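Clerkeck Writes Down How to Pick Up a Rag

Filed under: Robotics & Automation > Standards

Print this story | E-mail this story

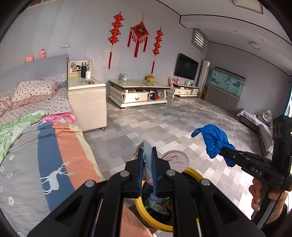 Two hand-held grippers at work in a bedroom, one with a cloth over the waste bin and the other with a blue plastic bag.

Clerkeck has published a rulebook for people who tidy rooms with hand-held grippers so that robots can learn to do the same. It runs to 16 pages, four of them on bins.

The code of practice, released in July, applies to teams recording household chores in real homes. Operators must grip soft items near the middle, hold them over the bin for a full second and let go without flinging. Flinging has its own paragraph.

A second section deals with what counts as trash. Rags, wrappers and plastic bags may be thrown out if the household agrees in writing beforehand. Anything on a bed is presumed to belong there. The draft had left this to "operator judgment," a phrase that drew 722 comments and did not survive.

Homes are to be left as they were found, mess included. Tridbridge, which records chores for several robot makers, had asked for permission to straighten up first. The request was turned down on the grounds that a robot trained in spotless rooms will be of little use to anyone who needs one.

Teams must also discard any recording in which the operator gives up and uses bare fingers. Kultgate, a smaller outfit, says it will go back through 1,000 clips with that rule in mind and expects to lose 300 of them, mostly socks.

The code is voluntary. Clerkeck plans a companion volume on folding, and has asked for comments to be kept brief.

Print this story | E-mail this story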